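Shared notebook, memory task
Derkport, February, morning
Entry by Kauko Oksanen

Picking up from where the last entry stops. The Dell tower is on its side on the grooved table, side panel off and flat to the left, front bezel toward the operator. The task is the one agreed with Sustport: bring a memory module in from above, line it up with a slot in the row above the CPU socket, press it home. Sustport wants 200 good demonstrations before they train anything. They don't care if we lead the arm by hand or drive it from the remote controller as long as every episode says which.

Powered up at 8:15. Arm homed without complaint. Loaded the tool weight from the old file and the arm drifted down as soon as I released it into hand guiding, so the old file is wrong for this gripper with the module on its side. Ran the payload identification again and saved it as a new file. After that it stayed where I left it. Pentti, please don't load the old one. I have renamed it with "old" at the front but it still shows up first in the list.

Start pose is now above the memory slots, clear of the top of the drive cage by enough that the wrist can turn either way. I had it lower at first. Lower saves a little time on every episode, but with the wrist turned the wrong way the gripper body got closer to the cage than I like.

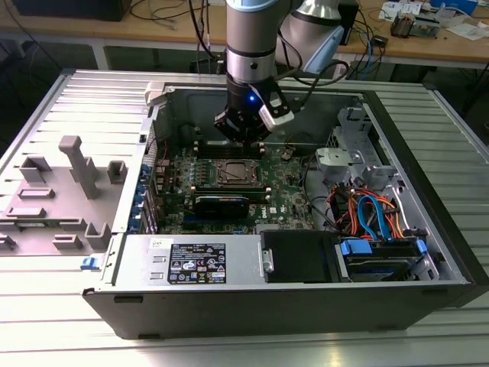 First block was all hand guiding. I stood at the front of the case and held the wrist with my right hand, left hand on the enable button. Coming down is easy. The last bit above the slot is hard, because I am looking along the gripper from the side and can't judge the notch. I ended up leaning over the power supply to see, and then my sleeve was in the view of the wrist camera. Threw those episodes out. Sleeves rolled up from now on, and stand more to the left, near the panel.

Things I noticed during the block:

Hand guiding adds force I don't know about. When I press down on the wrist, the force reading is my hand plus the slot, mixed together. For the approach it doesn't matter. For the press it matters a lot, and the press is the part Sustport asks about every time we talk.

My paths are not straight. I swing out toward the drive side and come back, every time. It is the way my elbow moves. A policy trained on this will learn my elbow. Tried to correct it and got slow, hesitant paths instead, with stops in the middle of nowhere. The stops are worse than the swing, so I went back to moving naturally.

The cable from the wrist needs more slack on the right. With the arm at the start pose it is fine. When I rotate the wrist clockwise it comes down across the open case and drags near the SATA cables by the drive. Clipped it higher up. Better, but keep an eye on it.

Recorder: Bostenholm (the logging program, for anyone new) dropped its connection to the wrist camera 2 times. It does not stop the episode when that happens. It keeps recording joints and writes the last picture over and over. I only found it by playing the files back. Until someone fixes that, look at the little preview before pressing save. If the preview has frozen, discard.

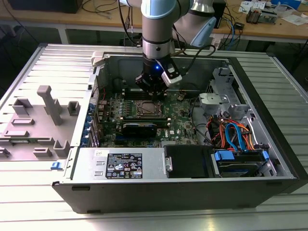 Remote control block

Moved over to the controller at 10:30. Same start pose, same slot, same case position. I sat at the bench end with the two views side by side on the screen, fixed view left and wrist view right.

Default speed scaling is far too fast for this. A small push on the stick moved the gripper more than the width of the slot. Turned translation down until a full push felt boring, and put rotation lower still. It takes longer to get down to the board now and I don't mind.

I also locked rotation about the two horizontal axes for the descent. The board is flat and the module should come in square, so there is no reason to have those free. With them unlocked I was picking up a tilt without seeing it, and by the time it showed in the fixed view I was already at the slot. Lock is on the left shoulder button. Press once for on, again for off. There is no light or sound to tell you which state you are in, so check the screen.

What works for me, written as I do it:

1. Wait for the arm to settle at the start pose. Start recording. Count to two.

2. Translate only, down toward the slot row, watching the fixed view. Stop when the gripper is about level with the top of the drive cage.

3. Switch eyes to the wrist view. Line up the notch. Small taps on the stick, no holding.

4. Go down until the force reading moves off its resting value. Stop there and let it settle.

5. Press in one steady push. If it climbs and nothing gives, back off and save the episode as a fail. Do not wiggle. Wiggling works, but it makes an ugly demonstration and stresses the board.

6. Open, lift straight up, stop recording.

The force limit is set in the controller and it does trip. When it trips the arm freezes in place with the fingers still closed, and you have to go into recovery and raise it by hand in small steps. Go straight up. I went up and to the right out of habit and that is toward the cage.

On failed episodes: keep them, labeled. I asked Sustport and they want them in a separate folder. Use the fail tag and write one short reason. "Missed notch" or "tripped limit" is enough. Please don't write "bad", I can't sort on that.

About the case itself. It has no clamp. It moved during one of the hard presses, not much, but the start pose was then off to one side and I spent a good while thinking the arm was the problem. Drew pencil marks at the front corners of the case. Pitkänen is making us a proper stop to bolt into the table grooves, and they say it ships this month. Until it comes, check against the pencil marks every 10 episodes and push the case back by hand.

Stopped for lunch with the arm parked at the start pose and the drives disabled. Pentti takes the afternoon. 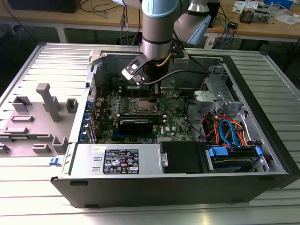 Derkport, February, 2:20 p.m.
Entry by Pentti Oksanen

Read Kauko's notes. Loaded the new payload file. Case was on the pencil marks. Carried on with remote control only, because I agree about the force reading and I would like the press data to be clean.

I changed the controller mapping a little. Kauko has up and down on the right stick and I kept going the wrong way with it. Mine is saved under my own name, so nothing of his is overwritten. If you compare our episodes, the mapping is not stored in the file, only the operator. Somebody should ask Bostenholm's maintainer to add it.

My paths come in straighter than Kauko's hand guided ones and much slower. I played one of each side by side on the screen. His gets to the board while mine is still on its way down. I don't know which of them is the better teacher. Could be that the approach should be shown by hand and the last part by remote, joined in one recording. The mode switch needs the arm to stand still for a moment, so there would be a pause in every file at the same height. We could trim it. I tried a few like that at the end of the session and tagged them "mixed". They are not to be counted toward the total until Sustport has seen them.

Lighting changed during the afternoon and the wrist view got washed out over the metal frame of the socket. Fixed the exposure by hand instead of leaving it on auto. The value is in the settings file for the session. The morning files are on auto exposure, so there will be a difference between them and mine. I think a bit of variation is fine here, but Kauko may want to say something about it.

Varied the start pose as well. All of the morning episodes begin from exactly the same place, and a policy can get lazy with that. I moved it a little left, right, higher, and left the case alone. I did not go farther right, toward the drive cage, for the reason already given. The wrist cable behaves from all of them where it is clipped now. 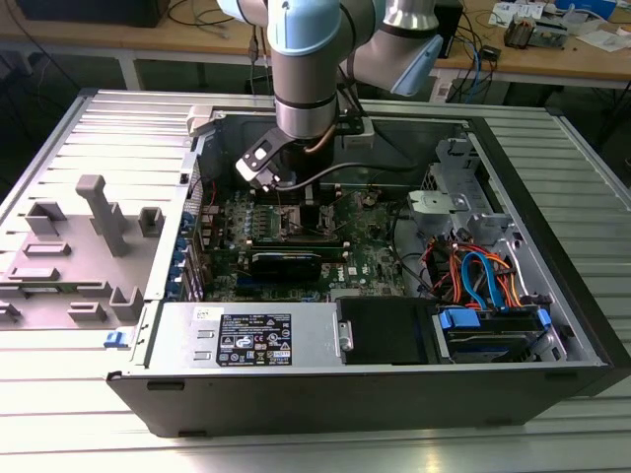
Arm over the left part of the board, case open, panel off to the left.

One near thing: I had the rotation lock off without knowing and came down tilted. Noticed it in the fixed view in time and backed out. Saved as a fail with the reason "lock off". I have put a sticky note on the monitor for now. A proper on-screen warning would be better and it can't be much work.

Slot wear. The latch at one end of the slot we use has started to feel soft when I reset the module by hand between episodes. It still closes. I would like to move over to the neighboring slot before we do the next large block and get a spare board ready as well. We have 2 towers of the same type in the storeroom, so taking a board from one of them is no trouble. Moving slots means a new target position in the checker script, otherwise every episode will be marked as a miss.

Playback check on my own block: frozen wrist view in one file, the same fault Kauko had. Discarded. I noticed it happened right after I had stopped recording and started again quickly. Leaving a short gap between episodes seemed to keep it away for the remainder of the session, but that is not enough to be sure of anything.

To do, next session:

Kauko: write to Sustport about the mixed episodes and about exposure.
Kauko: chase Pitkänen for the shipping date of the stop. Ask if the bolts are included.
Pentti: on-screen state for the rotation lock.
Pentti: pull the spare board, check the memory latches on it before it goes anywhere near the arm.
Either of us: copy today's files to the server, fails in their own folder. The local disk is getting full, and Bostenholm does not warn before it runs out.

Shut down at 5:05. Arm at the start pose, drives off, controller on its charger. Case left in place with the panel off, please don't close it up.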